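Hi Zamfira,

A slightly late update on the Bickerstaff winter clothing program, with apologies for my rambling. Since February we've handed on around 400 warm pieces to families across the neighbourhood, and the Monday sorting evenings have become quite the social occasion (Yung-ching brings soup, which helps enormously!). 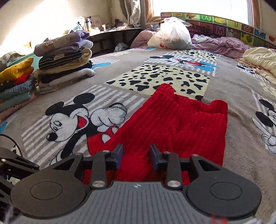
Your grant has so far paid for the shelving at the Joltard Street hall and 6 months of storage. We have 69 families on the books now, and 2 schools have asked to join, so I'd dearly love to talk about stretching the petrol money a little further. Children's coats are still our weak spot, especially the bigger sizes.

Receipts will follow once I've found the one for the coat racks.

Warmly,
Yung-ching's co-organiser at Orketti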